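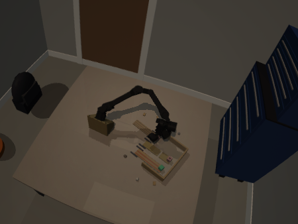

Moving the living room PC from Windows to Linux, and getting video decoding to work

September 30, 2025

The PC under our TV has been running the same Windows install for a long time. It plays files from the shelf drive, it plays the occasional disc, and on weekends it shows a slide show of family pictures. It couldn't move to the next version of Windows because the processor isn't on the list, and support for the old version runs out soon, so I spent the last two weekends putting Linux on it. These are my notes. I wrote most of them for myself, for the next time I have to do this.

The machine

It's a small desktop case with a quad-core processor from the generation just before the cutoff, 8 GB of memory, and a low-profile graphics card I bought used in April. The card is sold under the Podavari name. I had never heard of Podavari before and the box told me almost nothing, but the chip on it is an ordinary one and Linux picked it up without any trouble. I paid 40 dollars for it. The fan is small and has a whine at full speed, which matters in a living room, and is the reason I care so much about hardware decoding. When the card does the work, the fan stays low and so does the one on the processor. When the processor does the work, both spin up and you hear it in the quiet parts of a movie.

The files are on a Plellov two-bay network drive in the hall closet. It's wired to the same switch as the PC. There's nothing wireless in the chain apart from the remote.

Picking a distribution

I tried two. The first was one of the ones made only for media centers, where the machine boots straight into the player and there's no desktop. It was quick to install and it decoded everything I threw at it on the first boot. I took it off again after three days. My wife uses that PC to look at recipes and print things, and there was no sensible way to do either.

The second was a regular desktop distribution, the long-term support kind. That's the one I kept. The install took less time than the Windows updates I ran before making the backup. Sound over HDMI worked. The printer worked. Video played, and it looked fine, and I thought I was finished.

Then I heard the fans.

Finding out what was doing the decoding

On Windows I never had to think about this. The player had a checkbox, the checkbox was on, and the processor sat at a few percent. On Linux the first file I played, a 1080p H.264 recording, put the processor at 40 percent. It played without a single dropped frame, so if I had only been looking at the screen I wouldn't have known. A 4K HEVC file was another story. That one stuttered every few seconds and pushed all four cores to 100.

There are a few layers involved, and it helps to check them one at a time.

The bottom layer is the kernel driver. If you have a picture at the right resolution, you probably have this already.

Above that is the video acceleration interface. On my card this is VA-API. There's a small command, vainfo, that prints what the driver says it can decode and encode. You may have to install it. Mine printed a short list with MPEG-2 and not much else. There was no H.264 in it and no HEVC. I spent an evening assuming the card was a bad buy.

The card was fine. The distribution ships the graphics libraries with some of the codecs turned off, for patent reasons, and puts the full version in a separate repository that you have to add yourself. I added it, swapped the packages, and rebooted. After that vainfo printed a much longer list, with H.264, HEVC in both 8-bit and 10-bit, and VP9. AV1 isn't there and won't be, the chip is too old for it.

The top layer is the player. It has to be told to use the thing, and it has to be built with support for it. Some players will fall back to software without a word if something doesn't match. I now leave the statistics overlay on whenever I test a file, since it says which decoder is in use.

Package formats got in the way

I lost another evening here. I had installed the player from the software center, and the software center had given me the sandboxed version. The sandboxed version brings its own graphics libraries with it. So everything I'd fixed on the system had no effect on the player at all. From a terminal, vainfo said HEVC was available. The player said it wasn't.

You can fix it inside the sandbox by installing the matching extension with the full codecs. I did get that working. In the end I removed it and installed the player from the regular repository, so that there's one set of libraries to keep track of. If you prefer the sandboxed version, check which runtime it uses before you install the extension, and get the same number. I got the wrong one the first time and nothing complained.

Results after that

Same files, same player, same TV, desktop otherwise idle:

1080p H.264 recording: processor at 6 percent, down from 40.
4K HEVC, 10-bit: processor at 9 percent, no stutter.
DVD rip, MPEG-2: no difference I could measure. It was never a problem.
4K AV1 clip from the web: all cores busy, watchable, fans loud.

The last one only matters in the browser, where some sites hand out AV1 if the browser says it can play it. I installed an extension that makes the browser ask for VP9 first. The browser needed its own setting changed before it would use the card for that, and I had to go look at its internal graphics page to see that it had taken.

Tearing and refresh rate

Most of what we watch is 24 frames per second, and the TV was running at 60. On Windows the player switched the TV to 24 when a movie started and back again after. On Linux, in the desktop's default session, the player couldn't do that. Slow pans had a little hitch in them. Some people never see it. I do, and once I've seen it I can't stop.

I went around this for a while. The older X session lets the player change the mode, but I got a line of tearing near the top of the picture. The newer Wayland session has no tearing, but the player I use didn't switch rates there. What I ended up with is a short script that sets the TV to 24 before starting the player and puts it back to 60 when the player quits. It's tied to a button on the remote. It means everything inside the player, menus included, runs at 24, so the menus feel slow. I can live with that.

The remote is an Oshima, the kind that plugs a USB stick into the PC and pretends to be a keyboard. It worked at once except for the power button, which shut the computer down immediately instead of putting it to sleep. That's a setting in the desktop's power panel. The back button sent a code the player didn't know, and I had to add a line to its key map.

Network shares

The Plellov drive offers both SMB and NFS. Through the player's own SMB browser I got nearly 40 megabytes per second, which is plenty for any file I own, but seeking was slow. Jumping ahead ten minutes in a large file took three or four seconds. I mounted the share over NFS in the system instead and pointed the player at the folder. Seeking now takes less than a second.

One thing to watch for. If the PC boots faster than the drive wakes up, the mount fails and the player shows an empty library. Worse, if you have the player set to clean its library at startup, it will remove every title and you'll have to scan it all again. I have 196 movies in there and the scan took most of an hour. Turn the cleaning off, and use the automount option in fstab so the share gets mounted when something first asks for it.

Sound

Stereo was fine from the start. Passthrough to the receiver took longer. The receiver is an old Cadthorpe that does Dolby Digital and DTS but none of the newer formats. The player needs to be told exactly that, with the other boxes left off, or it sends something the receiver can't read and you get silence. I also had to stop the sound server from holding on to the HDMI output. In the sound settings I set the card's profile to off for that output and let the player open it directly. The desktop has no sound over HDMI while it's set up like that, so recipe videos come out of a small speaker on the headphone jack.

Power

I put the plug-in meter on it for two evenings. Idle on the desktop it uses about the same as it did under Windows, within what I can read off the meter. Playing a 1080p file it's two watts lower. I wouldn't move for that, but I'd wondered whether it would be worse. Sleep works. Waking from the remote works if the USB stick is in one of the rear ports, and doesn't from the front ones.

What still isn't right

HDR. The TV does it, the card can send it, and Windows handled it. In my current setup the HDR files play with the colors mapped down to normal range. It looks decent, a bit dark in places. The newer desktop releases are supposed to handle it, and I may try one on a spare drive over the winter. I don't want to give up the long-term release on a machine other people in the house use every day.

Disc menus on Blu-ray. Plain playback works on the few discs I tried, after some work with the libraries. Menus mostly don't. I've been ripping them to the shelf drive on the other computer and leaving it at that.

The screen saver came on in the middle of a movie twice in the first week. It hasn't done it since an update last Thursday, and I didn't change anything on my side. If it comes back I'll add a line about it here.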